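Taller de reparación de Ilier: cómo vamos en febrero

Hola, Konrad:

Te escribo el informe de seguimiento un poco más largo que el anterior, porque esta vez hay cosas que contar (y una que pedir, ya aviso).
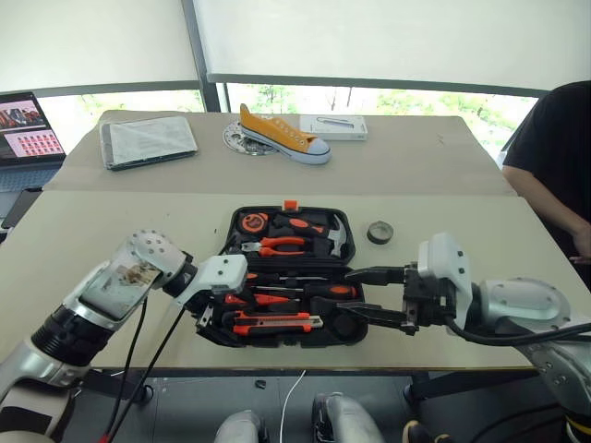
Lo primero, las inscripciones. En el proyecto os pusimos que llegaríamos a 50 vecinos apuntados antes de la primavera y vamos por 65, así que estoy contentísima. La mayoría viene por las bicicletas, pero el grupo de pequeños electrodomésticos se ha llenado también y he tenido que abrir un segundo turno a las siete de la tarde. ¡Y sigue entrando gente! El turno de mañana, en cambio, flojea. Lo dejo abierto hasta Semana Santa y después ya veremos.

De dinero vamos así. De la partida de material hemos gastado 200 euros en cámaras, parches, cable y estaño, todo comprado en Workiteck, que nos sirve en dos días y no cobra portes. Las facturas van en la carpeta compartida. La partida de difusión la tengo casi entera: imprimimos 200 folletos, los repartimos por el mercado y el centro de salud, y con eso y el boca a boca ha bastado. Me gustaría pasar lo que sobra a material, si os parece bien. Dime si hace falta que lo pida por escrito en el formulario o si vale con este correo.

Lo que peor llevamos es el registro de reparaciones. La ficha que diseñamos en diciembre tenía demasiadas casillas y la gente la dejaba a medias, sobre todo lo del peso del aparato (¿quién pesa una tostadora?). Wyn Harries ha preparado una versión de media página y la estrenamos la semana que viene. Los datos de enero están incompletos y prefiero no sacar de ahí ningún porcentaje.

También va con retraso la charla sobre baterías. La persona de Plidis que iba a darla cambió de puesto y estamos buscando otra fecha con su compañera. En cuanto la tenga os la paso, por si alguien de la fundación quiere acercarse.

Para el próximo periodo me quedan el segundo curso de costura, la revisión del seguro y cerrar el horario de verano con el centro cívico, que nos quiere mover a la planta de arriba. Sin ascensor yo no lo veo, y así se lo he dicho.

Cualquier duda me llamas, mejor por la tarde.

Un abrazo,
Maite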